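Last tidied up December 21, 2025, mostly to add the bit about holiday weeks.

# Questions I get about renting out the Hornstead cottage

I let one small two-bedroom cottage, and people who are thinking of doing the same with a spare place keep writing to ask me how it works. I got tired of typing the same answers, so I put them on a page. I'm not a lawyer or an accountant, I just have a cottage and a lot of opinions!

## Do you make a living from it?

No! In a good year I clear $4000 after the bills, the repairs and the things that walk off (corkscrews, always corkscrews). It pays the property tax and it paid for the new gutters. If you need it to cover a mortgage, run the numbers on your worst month and see how you feel.

## How do you set your price?

I started by looking at what other places in Hornstead charged and going a little lower, and then I crept up until people stopped booking. That happened at $200 a night in summer, so I sit just under it. Winter is cheaper, apart from the two weeks at the end of December, when I charge more and still get asked in August if they're free.

## Do you charge a cleaning fee?

Yes, $80 per stay, the same for one night or ten. I used to fold it into the nightly rate and it made long stays look silly expensive. Some guests grumble about the fee. I get it, I grumble about them too when I travel, but I do put it right up at the top of the listing so it isn't a surprise at checkout.

## Do you do the cleaning yourself?

I do most of it. For back-to-back bookings I call Rosser, a little cleaning outfit in town, and they can turn the place around in an afternoon. I leave them a one-page list taped inside the pantry door, and I update it every time I find something I forgot to write down (the top of the fridge was on there for two years before anyone but me did it).

## What about a deposit?

I hold $300 and let it go two days after checkout. I've kept part of one exactly twice – a cracked shower door and a rug that met a candle. For a broken glass or a stained towel I don't bother. Buy cheap glasses and white towels you can bleach, and life is easier.

## Which booking site do you use?

I'm on Tutinano for new guests and I take repeat guests directly by email. Tutinano brings in people I'd never reach, but I like dealing with folks who already know that the back gate sticks. If you go direct, please write up a proper rental agreement and get it signed before you hand over the door code. Mine is two pages in plain words.

## Do I need a permit?

You might! Hornstead wants one, and an inspection of smoke alarms and exits before the first guest. Two miles up the road in Gadow the rules are different again, and a friend over there had to add a parking space. Call your town office and ask for the short-term rental rules in writing. Then call your insurance company, because a regular homeowner's policy may not cover paying guests at all. Mine didn't, and switching took a month.

## Do you allow pets?

Dogs yes, one at a time, and I ask that they stay off the beds. They don't stay off the beds. I keep a spare bedspread in the closet for dog people and it has saved me a lot of fretting.

## What do guests complain about?

The Wi-Fi, mainly. After that it's pillows, and then it's not knowing how to work the heat. I wrote out the thermostat steps in big letters and stuck them next to it on the wall, and those messages dropped off completely. Put your instructions where people are standing when they need them. A binder on the coffee table is lovely, but I don't think mine has ever been opened past the restaurant page.

## How do you handle holiday weeks?

I set a four-night minimum and I don't do same-day turnovers. I also stock extra firewood and trash bags, and I remind guests when pickup changes. Last winter I forgot that part and there were six bags of wrapping paper on the porch – the raccoons had a wonderful time.

## Can I email you a question that isn't here?

Please do. I'm slow in summer and quick in winter, and if three people ask me the same thing it'll end up on this page. 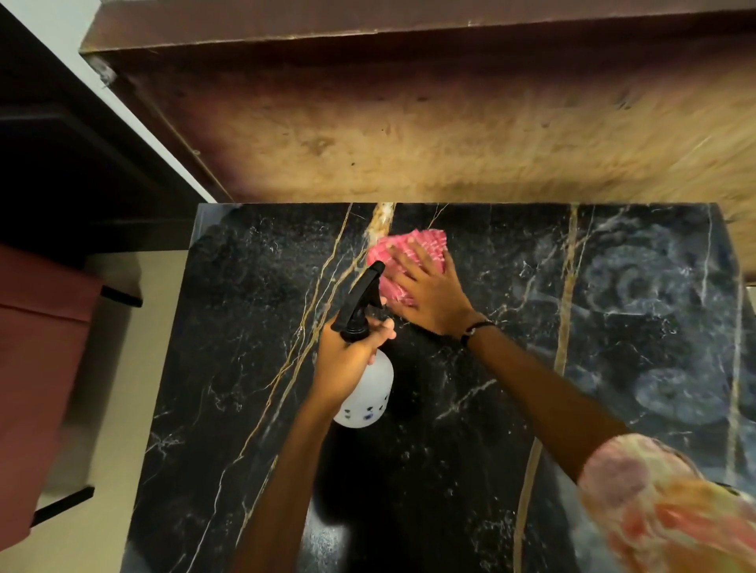
If you're asking about your own place, tell me what town it's in and how many people it sleeps, and I'll be a lot more use to you.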